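Write the Pinch Rule Down

Most demonstration protocols I am asked to review spend pages on sensors and a single line on furniture. The usual line reads "operator opens and closes drawer." For a dataset meant to train a policy that will later pull drawers in somebody's kitchen, that line is inadequate, and I think it should fail review.

A drawer task has at least four things worth specifying: the starting opening, the contact point, the direction of pull, and the end condition. Leave any of them to the operator and each operator settles on a habit. At Zevberg we compared 300 episodes recorded under a one-line instruction with 200 recorded under a written one. The first set contained every style of closing you can think of, including shoving the front panel with the side of the finger. None of that was wrong by the instruction, and the labels recorded all of it as the same action.

The common objection is that variety helps. It does, when it is variety you chose. Romilon's internal guide handles this well: it lists the permitted contact points, asks for a spread across them, and has the operator log which one was used. Variation is then a column in the table. Our Jindik template copied the idea and came to 2 pages, a tolerable reading load.

My second complaint concerns floors. Handheld collection moves a person through a room while that person watches their hands. Cable routing therefore belongs in the task standard, with a check before the first episode. Many groups leave it to the general lab safety sheet, where it is read once in October and forgotten. I would require three entries: where power comes from, which cables cross the working area, and how each crossing is secured. An unsecured crossing should stop the session.

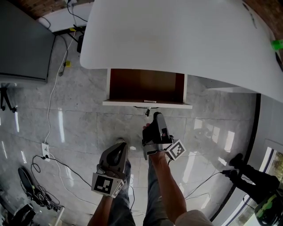

Drawer task with two handheld grippers. Power and cable runs share the floor with the operator.

Markers deserve a clause too. The fiducials on a gripper should be inspected for dirt and lifted corners at the start of each session, and the check should be logged by gripper. Our form has 54 fields, and for a long time none of them asked about this. We dropped the field for room temperature to make space.

None of these clauses needs new equipment. They can go into the next revision of any protocol already in use, ahead of the sensor section.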